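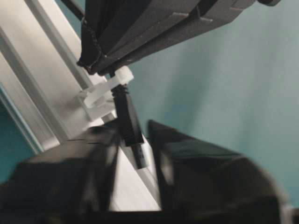
Furnent wondered whether a cable ought to be in a robotics textbook at all, when rigid parts still cause enough trouble. The question came up while this chapter was in draft, and it deserves an answer before we go further. A cable has no fixed shape. Its free end moves when any other part of it is touched, and a model that locates the connector well may still misjudge the cord behind it.

Chapter 4 treats routing as a two-arm problem. One gripper holds the connector while the other guides the cable, and the policy must decide when each may let go. 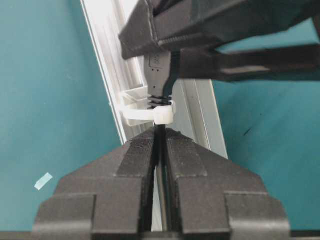

Figure 4.1. Cable held below the tie, connector held above it.

The method in Section 4.2 was developed at Haverford and trained on 300 demonstrations. Wrist views supply detail near the fingers; a fixed view supplies the position of the rail. We tested it over 30 trials with the fixed view removed, and most failures came at the approach to the loop - the grasp itself held up well. 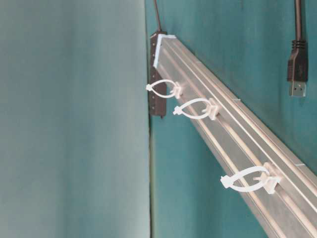
Sakevwood
Chapter author, Gostimmont Robotics Series

Readers should know the material on grasp planning in Chapter 2. We begin with the state of the cable, written as a chain of short segments, and then add the loop as a constraint on its path.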